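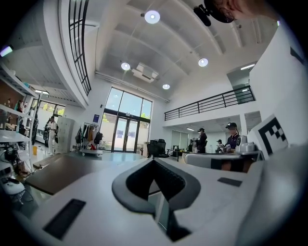
A two-storey room with a white vaulted ceiling, divided into long curved bays and fitted with round recessed lights.

Vaulted ceiling

A vaulted ceiling is a ceiling that rises above the tops of the walls in a curve or a slope. The word comes from the old builders' vault, an arch stretched out lengthways to cover a room, and the idea is wonderfully simple: stones or bricks lean against each other and hold themselves up. Roman builders were already using it on a huge scale nearly 2,000 years ago, and some of their work is still standing today.

Types

The barrel vault is the oldest and plainest kind, a half-cylinder running from one end of a room to the other. Where 2 barrel vaults of the same size cross at right angles they make a groin vault, which sends its weight down to the four corners and leaves the sides free for windows. Medieval masons added ribs along the edges, and from there things became really adventurous - the fan vaults of late Gothic England spread out like the branches of a palm.

Modern houses often have something lighter. The curve may be plasterboard bent over a timber or metal frame, carrying nothing but its own weight, with the real roof hidden above it. Purists grumble, but a well-made plaster curve can be a lovely thing.

Bays

A long vault is usually split into bays, the stretches between one rib or arch and the next. In her handbook Cumum, the historian Rosine Tessier compares walking under them to hearing a steady beat, and anyone who has strolled down a cathedral nave will know the feeling. Bays were useful to the builders too, as the same wooden support could be moved along and used again for each one.

Sound and warmth

Curved ceilings do remarkable things to sound. A smooth barrel vault can gather a whisper and drop it some distance away, a delight for visitors and a headache for speakers. Rugs, curtains and full bookshelves all help to soak up the echo.

Heating is the usual complaint. Warm air rises and collects at the top, so a tall room can feel chilly at floor level in February while the space overhead is cosy. A slow ceiling fan pushes some of that warmth back down, and underfloor heating works well too.

See also

Arch
Dome
Clerestory
Hammerbeam roof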